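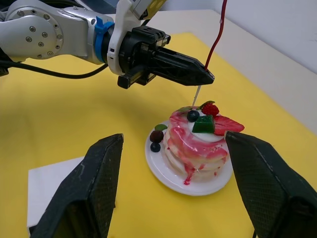 Docket books, part by part: an interview with the production manager at Dutel

19 March 2018

Dutel prints carbonless docket, invoice and quote books for trade customers from a unit on Abubakar Road. The shop also does letterheads and short runs of business cards, but the books take up most of the week. We spoke to the production manager over a bench of collated sets and asked how a book is specified, where orders go wrong and what a first-time buyer should put on the form.

The first question on any order is the number of parts. A duplicate book has two sheets to a set, a triplicate has three. Most customers know which one they want, the manager says, but few have thought about who ends up with each sheet.

"I ask them to walk me through one job. Driver writes it up, customer signs, customer gets the top copy. Then what? If the second copy goes back to the office and the driver needs a record too, that's a triplicate. People order duplicates and then start photographing the pages."

Carbonless paper comes in three coatings. The top sheet is coated on the back (CB), the bottom sheet on the front (CF), and any sheet in between has both (CFB). Writing pressure breaks the capsules on the back of one sheet and the dye reacts with the clay on the face of the next. The order of the stack matters, and so does which way up each ream is loaded.

"If you run CB upside down you've printed on the coated side and the set won't copy. It looks perfect. You only find out when you write on it, so we write on the first set off every job. Ballpoint, normal pressure. Then we read the last copy."

The standard colour order at Dutel is white, yellow, pink. Blue and green are stocked for the middle and bottom parts. The manager advises against putting the darker tints at the bottom of a four-part set, where the image is already weakest.

"Every part costs you some contrast. On a four-part I'd want a lighter base stock for the middle sheets and a hard backing board under the set. And tell your staff to press. A felt tip or a gel pen is no good at all."

Numbering

Each book is numbered in sequence, in red unless the customer asks for black. The same number has to appear on every part of the set, and the order form has a box for the starting number. When the box is left blank the shop rings to check. The reason goes back to a job for Bumine, a pump hire business, which had used up its old books at 2,020 and wanted the new ones to follow on.

"The form said 'continue from last', and the last we had on file was an earlier print run. They'd had a batch done elsewhere in between. The right start was 2,021. We picked it up at proof, but only by luck — the accounts person happened to be the one who opened the email."

Starting numbers are now typed on the proof in a line of their own, and the customer has to confirm that line separately from the artwork. Leading zeros are confirmed at the same time. A customer who wants six digits has to say so, as the numbering boxes can be set either way and the position on the page shifts with the width of the number.

Artwork

Artwork should be supplied as a PDF with fonts embedded and the logo as vector. The form area is printed in one colour unless the customer pays for a second. Solid blocks are discouraged on carbonless stock. Heavy ink coverage slows drying, and a large solid on the top sheet can leave a faint mark on the one behind it when the stack is under weight.
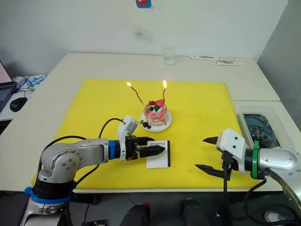 Rule weights cause more trouble than logos. A hairline that looks crisp on screen can break up in print, and the manager will not go under a quarter of a point. Row height is the other common fault.

"Someone lays it out on a big monitor and fits in every line they can. Then a bloke has to fill it in leaning on a ute bonnet. I want 9 millimetres for anything handwritten outdoors. In an office you can go down to seven."

Terms and conditions can be printed on the back of the top sheet, in grey, at an extra charge. This puts ink over the CB coating, and the type has to be kept light. The shop will not print solid panels or logos there. Where the terms are long, the manager suggests putting them inside the cover and a one-line reference on the face.

Binding and covers

Sets are collated, perforated along the binding edge, stapled and taped. The perforation can be left out of the bottom part so that it stays fixed in the book. Most customers want this, and it is the default on the form. Tape is black or dark blue cloth. The wraparound cover has a flap that tucks under the set being written on, and this is the part customers forget to use.

"Without the flap you write through into the next set, and the next one after that. We print 'insert flap here' on the inside in big type. We still get a call every month saying the paper's faulty."

Fifty sets to a book is standard for duplicates and triplicates. Four-part books are made up in lots of twenty-five to keep the thickness down at the staple.

Price and turnaround

There is a setup charge of $79 on a new form, which covers layout, proof and plates. Reprints with no change except the starting number do not attract it. Any alteration to the form, including a new phone number, means a new plate and a reduced charge, quoted at the time.

Jobs are booked through Skeder, the scheduling package the shop moved to in December. Carbonless jobs are grouped by sheet size so the numbering boxes are reset as seldom as possible. An A5 job that arrives just after the A5 group has run will wait for the next one, and the date on the quote allows for this.

"If you've got one book left on the shelf, ring us before you send the form. We can look at the board and tell you which day your size is on."
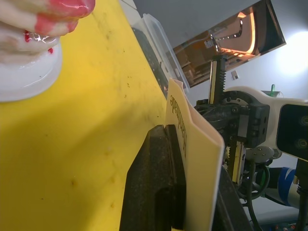
Folded card in pale yellow, printed "Handmade" in black.

Storage

Finished books should be kept flat, out of sunlight and away from solvents. Pressure marks from strapping or from a heavy carton on top will show up as grey patches on the lower parts. The manager recommends ordering no more than a year's supply. Older stock will usually still copy, but the image comes up more slowly and the tints fade at the edges.

Samples of each part in each stock colour can be collected from the front counter or posted on request. Ask for the written-on set as well as the blank one.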